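Last updated January 31, 2023

Speaker notes - "What does a kitchen counter cost you?"
Stirville home improvement evening, main room. Liudmyla Mykhailiuk.

Start without the slides. Ask who has redone a kitchen. Ask who would pick the same counter again. Wait for the hands to go down.

Say up front: I don't sell counters. I used to write quotes for people who did, and I have read plenty of brochures since. Most of what I say tonight is doubt. If you came for a recommendation you will get half of one, near the end.

First claim to go after: "It pays for itself when you sell." Who measured that? The usual source is a survey of agents, and agents are asked what they think buyers like. A buyer who likes a counter is one thing. A buyer who pays more for it is another, and I have yet to see anyone separate the two in a way I'd trust with my own money. A new kitchen also tends to arrive with new paint and a good cleaning. Which one sold the house?

Slow down here, people write this part down.

Next, the word "terrazzo." Real terrazzo is chips of stone set in a binder, ground flat and polished. Plenty of things now borrow the look. Showrooms will say "terrazzo style" or "terrazzo inspired" and let you fill in the rest. Ask what the binder is. Ask how thick the patterned layer is and whether the pattern goes all the way through. If the answer is a smile, keep walking. 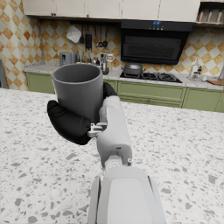 Gray cup over a speckled counter, computer rendering.

Renderings are my second complaint. A drawn counter has no seams unless somebody draws them. It has no glare from the window over your sink, no ring from a mug, no spot by the stove where the finish went dull. You are comparing a drawing with your own kitchen on a bad morning, and your kitchen will lose every time.

Story: the Cumton job. Couple chose from a picture, pale top with gray flecks. The sample they were handed was 8 inches across. On a piece that size you get a handful of chips and it looks calm. Over the full run it looked like gravel to them. Same product, nothing wrong with it. They asked for it to be taken out, and the shop quite reasonably said no. (Don't name the shop. Somebody always asks.)

What to do about it: ask to see a full slab or a finished kitchen. Take a photo from the doorway, since that is where you'll mostly see it from.
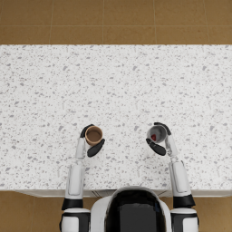

White top, light and medium gray flecks, tan floor tile.

Color next to color. Pale counters get sold as "goes with anything." I'm not convinced. A cold white can make a tan floor look orange, and a warm white can make a cold white cabinet look dirty. Carry a spare floor tile to the showroom. Yes, you will look silly.

Now prices. Hold up the two quotes from Jafri, same layout both times. One came in at 212 dollars more than the other. The cheaper quote left out the sink cutout, the edge finish and the removal of the old top. The cheaper one was no bargain, and the totals at the bottom never told you that. Pass them around and get them back this time.

Grillovel: somebody will ask about the sealer, so have this ready. The label says one coat protects for years. Years of what? I tried it on my own offcut last May with coffee, beet juice and lemon. The coffee wiped off. The beet juice did too, mostly. The lemon left a dull patch. One offcut in one kitchen proves very little, and I'd say the same if it had come out spotless.

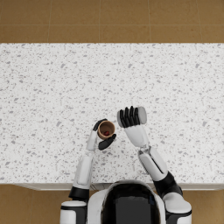 Irregular flecks, some long chips and some tiny dots.

On hiding dirt. It's true that a busy pattern hides crumbs. Whether you want your crumbs hidden is your business. My mother wiped a plain counter because she could see it needed wiping. I wipe a speckled one when my sleeve sticks to it.

The half recommendation: if your current top is sound, keep it another year and spend 278 dollars or less on better light. Then look again. If you still hate it, get three quotes with every line spelled out, and read the warranty before the deposit.

Questions, 22 minutes. If it turns to granite and radon, say you're not the person for it and take the next hand. Handouts are by the door, the checklist is on the back page.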